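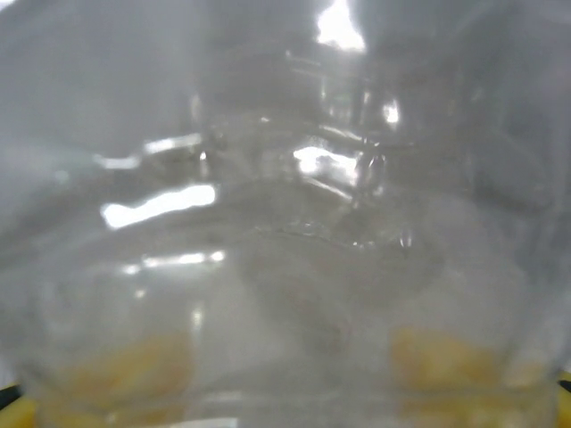

4.2 Sorting at the point of disposal

Most households in the Jurkbridge study did their sorting in the kitchen, and most did it quickly. The decision to put an item in the recycling or in the general trash was usually made while the person was holding it, often while doing something else. Interviewees said they looked for the material first and for the printed symbol only when the material left them in doubt. Clear plastic caused more doubt than we had expected. Participants mentioned that molded symbols are hard to find on it, and it is easy to see why: the material has no color of its own, strong light leaves white glare on the curved parts, and anything behind the wall shows through with its outline bent or doubled. Several older participants said they ran a thumb over the base of a container instead of trying to read it. Others went by habit and treated every clear container the same way.

The printed guide sent out by Pavance, the collection contractor, was of limited help here. It lists materials by name and gives a short set of accepted items for each. Of the 237 households that returned the questionnaire, most remembered receiving the guide, but few could say where it was now. In the Majumder building, where the guide is also posted beside the chutes, residents knew its contents better and could repeat parts of it. They still asked our interviewers about items that it does not cover, such as lids made of a different plastic from the container they close.

Bottle caps came up in nearly every interview. Until June the rule in Jurkbridge was that caps should be removed and thrown away. The rule now is that they should be screwed back on. Sumdale made the same change earlier and announced it on a sticker placed on the bin itself. Jurkbridge announced it in the newsletter that goes out with the water bill.

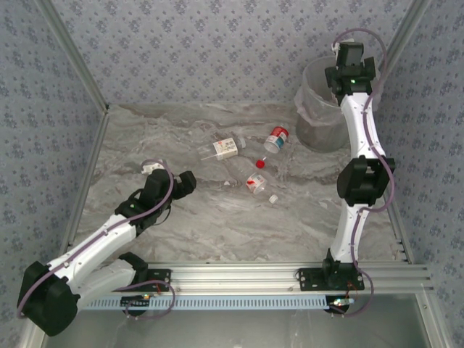
The difference in timing matters for reading the results. Sumdale residents had lived with the new rule for longer, and some of the gap between the two towns must come from that. The way the change was announced also seems to have played a part. Sumdale residents who described the rule correctly tended to mention the sticker without being asked. Jurkbridge residents who described it correctly had usually heard about it from another member of the household or from a neighbor. Only a few mentioned the newsletter. Debnath and Marikar conducted the interviews in both towns using the same question order, so we do not think the wording of the questions explains the pattern.

Residents who kept removing the caps gave one of two accounts. Some did not know about the change. Others knew about it but found that a bottle with its cap on would not crush flat, and they wanted to save room in the bin. This second group is easy to miss in a questionnaire, where a cap in the trash looks like a lack of information. A better leaflet would do little for them. They could flatten the bottle first and then replace the cap, but only a few had thought of this, and the guide does not mention it.

4.3 Small items and fragments

A separate problem concerns items that are too small to sort well. Torn labels, seal rings, pieces of broken lids and scraps of paper packaging are often left behind when the larger item has been dealt with. They are picked up later, when it is no longer clear what they came from.
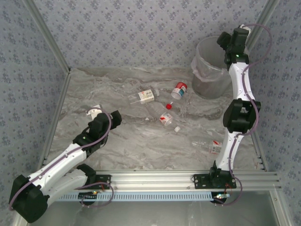

Figure 1. Small white object, possibly a crumpled scrap or broken piece, lying just beyond the gripper tip.

Participants rarely thought of these fragments as recycling. When asked directly, they said they swept them up with crumbs and dust and put everything in the trash. This is also what Pavance would prefer, as fragments fall through the screens at the sorting plant and end up mixed with glass. The guide does not say so. A small group of careful sorters had been collecting seal rings and torn labels in a paper bag and adding the bag to their recycling every Wednesday. They were doing extra work that made the plant's job harder, and they were unhappy to learn this from us.

4.4 Bin placement and liners

We asked each household where its kitchen bins stood and whether they were lined. Where the trash can was close to the counter and the recycling was kept in a hallway or on a balcony, containers tended to pile up indoors before being carried out together. Ikonen, who coded the kitchen diaries, found that these piles were the main source of mixed loads. Packaging of all kinds was cleared in one trip, and whichever bin was nearest received most of it. The diaries ran for 15 weeks and the habit changed little over that time.

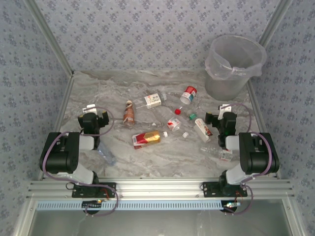 Figure 2. Discarded beverage containers, bottle caps and packaging on a work surface, with a bag-lined translucent wastebasket in the upper right corner.

Liners had a smaller effect, but a consistent one. Households that lined the recycling bin often tied the bag and dropped it into the curbside cart closed. Pavance asks for loose material and may reject a tied bag without opening it. Residents who used liners gave cleanliness as the reason, and most said they would stop if rinsing the bin were easier. In the Majumder building there is no outdoor tap, and residents there used liners more than any other group. We return to this point in Section 5, where the cost of providing a rinse station is set against the cost of rejected bags.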